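Tape on the floor, and other rules that stick

Garkon's rulebook for its training floor runs to two pages. It used to be 50. Štefánia Mikuš cut it down in July, on a train, mostly with a red pen.

"People signed the long one. They didn't read it," she says. Fair enough. I have signed worse.

She writes working rules for firms that teach robots household jobs by having people do them first, gripper in each hand. Clients so far: Garkon, Mikavon, a small outfit called Rajan. No standard covers the work neatly, she says. Machine safety rules deal with the arm. Office rules deal with the chair. The person walking between the two gets a bit of each.

So, her version. Closed shoes. Straps checked by somebody else before you start. Markers kept clean and never covered with a thumb. Cables up off the walking route or taped flat. One person calls stop and everyone stops, no debate, even if it ruins the take.

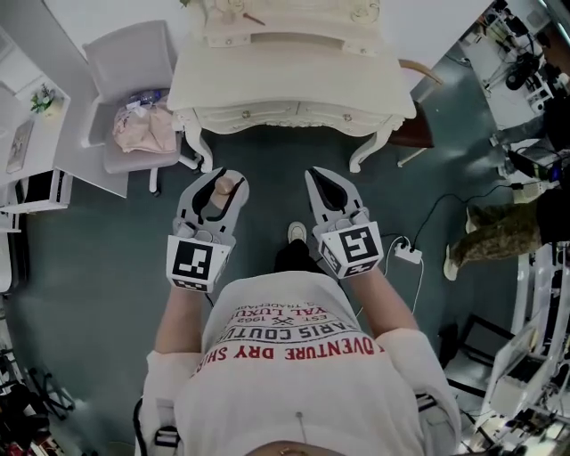 Hand-held grippers in use, a small peg-like piece held in the left one. The printed markers sit on the white blocks.

Cables are her sore point. Mikavon logged 1,081 sessions before anyone wrote down a near miss, and she doesnt believe that number for a second. Trips happen. Folk just get up and carry on. Her form for reporting one is now four lines long and lives by the door, with a pencil on a string.

Then there's fatigue. Grippers out in front of you, arms up, same drawer again and again. Rajan swaps people over when they ask. Mikuš wants a timer, becuase the keen ones never ask. Argument still going on when I left.

Cloneck, next on her list, has sent over its current rules. Eleven appendices. She has packed the red pen.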